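Why Do People Stand in Town Squares Holding Signs?
A plain guide to demonstrations, for readers who have questions and adults who are tired of answering them 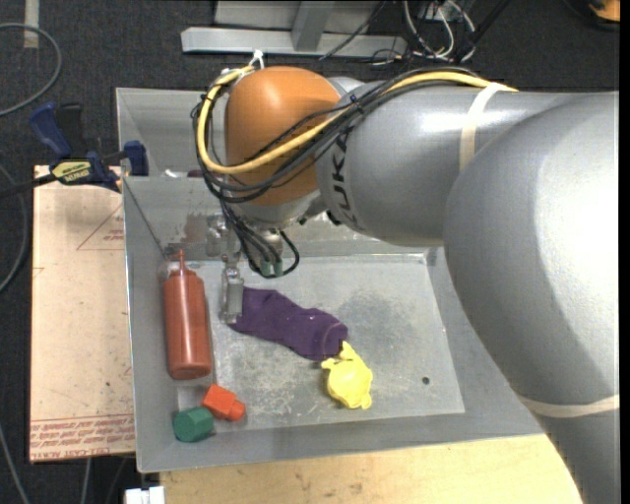 What is a demonstration?

It's a group of people who gather in a public place to show what they think about something. They might be angry, sad, hopeful or all of those before lunch. Some carry signs. Some sing, and a few of them can sing well.

You may also hear the words protest, rally, march and vigil. Grown-ups mix these up all the time, so you are allowed to as well. If you'd like to be more exact than the grown-ups, and who wouldn't, here is how they differ.

A protest is against something. People want a thing stopped, changed or put back the way it was.

A rally is usually for something, or for someone. There is more clapping.

A march moves. It starts in one place and ends in another, and everybody's feet hurt.

A vigil is quiet. People stand together, often in the evening and often with candles, to remember someone or to show they are sorry about something sad that happened.

A big gathering can be several of these at once. It may begin as a march, turn into a rally and finish as a long line for the bus.

Why don't they just write a letter?

Many of them did. Letters are good. The trouble with a letter is that it can be put in a drawer, and a drawer is a very peaceful place where letters can live for years. A crowd does not fit in a drawer.

When a lot of people stand in one spot, the people in charge can see how many care. So can the neighbors, and so can the newspapers. Somebody who thought she was the only person bothered by a problem may look out of her window and find a whole street of people bothered by it too.

A story about a library

The town of Osden has a small library on Lerner Street. One September the town council announced that it would close. The council had less money than it wanted (councils always do) and the library looked like an easy thing to cut.

Asabe Idahosa was ten. She used the library mostly for books about sharks. She wrote the council a letter and got back a reply thanking her for her interest, which she read several times looking for the part where they answered her.

Her neighbor, Gonzalo Carretero, suggested a demonstration. He had been to many. He owned a folding stool especially for them.

They asked the town for permission to use the square at 3 in the afternoon. They made signs. Asabe's said SHARKS LIVE HERE, with an arrow, and she spent the day explaining it. At first there were 22 people, and one of those was waiting for a taxi. Then school let out. By the time Bukola Adeleke, the children's librarian, climbed up on a bench to speak, you couldn't see the fountain anymore.

Did it work? Partly. The council met again and kept the library, but with shorter hours. Some people in Osden called that a victory. Others were still cross about the hours, and they are still writing letters. Asabe finished the shark books and has moved on to volcanoes.

Are you allowed to do this anywhere?

In the United States, the First Amendment to the Constitution protects the right of people to gather peacefully and to ask the government to fix things. Many other countries have laws that say something similar. In some countries people can be arrested simply for turning up with a sign, and people there sometimes turn up all the same, which takes a great deal of courage.

Even where it is allowed, there are rules. A town may want to know ahead of time if you plan to march down the middle of a road, so that it can do something about the cars. You can't hurt anyone. You can't break things. You can't block an ambulance, however good your sign is.

The word peaceful doesn't mean silent. A peaceful crowd can be extremely loud. It means that everyone gets to go home safely, including the people who disagree.

What if I see people demonstrating for something I think is wrong?

You will, sooner or later. The right to gather belongs to people you agree with and also to the ones who make you want to throw your sandwich. (Please keep your sandwich.)

You can hold your own demonstration. This is called a counter-demonstration, and it is how a town square ends up with one group on the left, another on the right, and police officers in between wishing they had brought a hat. You can also argue, write, ask questions or go and do something else with your afternoon.

Sometimes people gather because another group has been treated badly. Perhaps a family's place of worship was damaged, or people have been saying cruel things about everyone who comes from a certain country. Then a crowd may come out just to say, "You belong here with us." The people in that crowd may have different religions, or no religion, and may disagree about nearly everything else, such as the correct way to run a town. They come anyway.

Who gives the speeches?

Anyone the organizers invite. It might be a mayor, a teacher, a student or a person the problem has happened to. Politicians like giving speeches and will often do it without much persuading.

A good speech is short. Vira Semeniuk, who helped organize a rally for safer street crossings in Skultaswood, gave each speaker 2 minutes and stood beside them with a kitchen timer shaped like a hen. The mayor was still thanking people when the hen went off. He got the loudest cheer of the day, though possibly it was for the hen.

How do you make a good sign?

Use thick letters. Use few words. Stand back about 20 steps and see whether you can still read it, and if you can't, begin again. Check the spelling before you use the paint. Suleiman Ojo marched all the way through Skultaswood asking for SAFER CORSSINGS, and his picture was the one the newspaper printed.

Don't make the sign too big, either. It will seem light at home. Your arms will have a different opinion later on.

Can children go?

Yes, with a grown-up who knows where you are and agrees to be there. Decide on a meeting spot in case you get separated. Wear shoes you like. Bring water and a snack, and use the bathroom before you leave, because a crowd has a way of standing exactly where the bathroom isn't.

If it's too loud or you don't like how things feel, say so and go home. You don't get a lower grade for leaving early.

And if you can't go, or don't want to, there are other ways to be heard. You can write to the people who represent you. You can sign a petition, which is a list of names asking for the same thing, or start one at school. You can talk to your family about what you think and why, preferably when they aren't driving.

Some words to know

Council: a group of people chosen to make decisions for a town.

Petition: a written request signed by many people.

Permit: a piece of paper that says you may do something, usually after you have filled in several other pieces of paper.

Slogan: a short phrase that is easy to shout. It helps if it rhymes. Very little rhymes with library.

Solidarity: standing with other people when they're having a hard time, even when the trouble isn't yours.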